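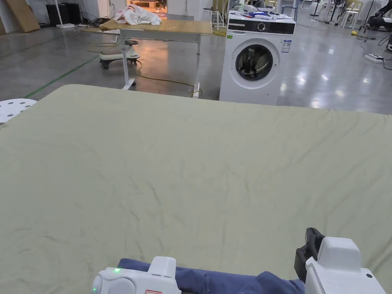
## 3. Folding on the Tilton sheet

Now for the fun part! With the Tilton sheet spread over your bed or table, you have a big, soft folding area, and even the most stubborn laundry gets easier on it.

1. Pull the sheet toward each corner in turn. Small creases are fine, but smooth out any long folds where you plan to work.
2. Take one piece from the pile and lay it near the edge closest to you. Dark items show up beautifully against a pale sheet, so they're great to start with.
3. Find a straight edge first — a hem, a waistband or a side seam — and line it up with the edge of the sheet.
4. Open out the bunched part from the middle, working toward both ends. Don't tug at the corners yet.
5. Smooth the fabric with flat hands, then fold it in half lengthwise.
6. Fold again into thirds and press down for 3 seconds.
7. Move the finished piece to the far side and reach for the next one!

**Note:** Stacks stay neat up to 8 pieces. Heavy sweatshirts lean sooner, so give them a stack of their own.

**Note:** If a piece springs open, try the Jeson fold in section 4. Bujar Babić came up with it for slippery sportswear, and it works wonders on leggings too.

**Caution:** Let everything dry fully before folding. Damp fabric can leave color on a light sheet.

**Caution:** Keep the hem of the sheet clear of walkways, especially on a smooth floor.

### Washing the sheet

Wash at 30 °C with similar colors and shake it out well before hanging. Skip the fabric softener — the surface grips better without it. Replacement sheets are listed under part number 993.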